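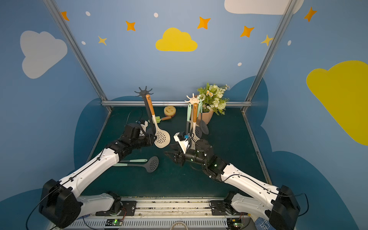 Is the Drelto slotted skimmer worth buying if you already own a steel spider?

For blanching vegetables and lifting dumplings in a coated pot, it is. For deep frying, keep the spider and spend the money on a better thermometer.

The Drelto is a one-piece nylon skimmer sold by Varkulley in two lengths. I bought the longer one in May and have used it most days since then. My comparison tools were a 5-inch steel spider with a bamboo handle and an old stamped steel skimmer from Shearer that has been in the kitchen drawer for years.

Weight and balance

On my scale the Drelto reads 82 grams. The Shearer is more than twice that. The low weight helps during long skimming jobs such as stock, where the tool is in the hand for an hour on and off. It also means the handle tips out of a shallow pan if you let go of it. In a stockpot with tall sides it stays put.

Drainage

The slots run lengthwise and widen slightly toward the tip. I tested drainage with 718 grams of cooked gnocchi, lifted in batches from salted water and held over the pot for three seconds before going into a weighed bowl. The Drelto carried over more water than the spider and less than the Shearer, whose round holes are too small for the job. With peas the order changes. The spider drops them, the Drelto loses one or two per scoop, and the Shearer holds them all.

Foam is a weak point. Gray scum from a beef stock passes straight through the slots unless the bowl is held almost level and moved slowly. A fine mesh skimmer does this in half the strokes, and no slotted tool I own comes close.

Heat

The packaging gives an upper limit but doesn't say for how long. After five months the front edge of mine has a faint roughness you can feel with a fingernail. I put that down to one afternoon of shallow frying, when I rested the edge on the pan floor. I have not fried with it again. Boiling water has done nothing to it.

Yutong Duan, who edits the equipment pages here, ran a second sample through daily dishwasher cycles on the top rack. The color dulled a little. The bowl kept its shape when checked against a new one on a flat counter.

Staining

Tomato sauce left overnight produced an orange tint along the slots. Baking soda paste removed most of it. Turmeric did not come out at all.

Handle

The grip section is oval, with a ridge on the underside that stops rotation when the bowl is loaded. Heidrun Danzer has smaller hands than I do and found the ridge too far back. She preferred the shorter version, which places it closer to the bowl. The hanging hole fits a standard rail hook but is tight on thick pegs.

Verdict

Recommended for nonstick and enameled pots, in the shorter length unless your stockpot is very deep. Not recommended for frying or for clear stocks. Replacement handles are not sold, as the tool is a single molding.

Tested by Ursina Hofstetter. Last updated October 19, 2024.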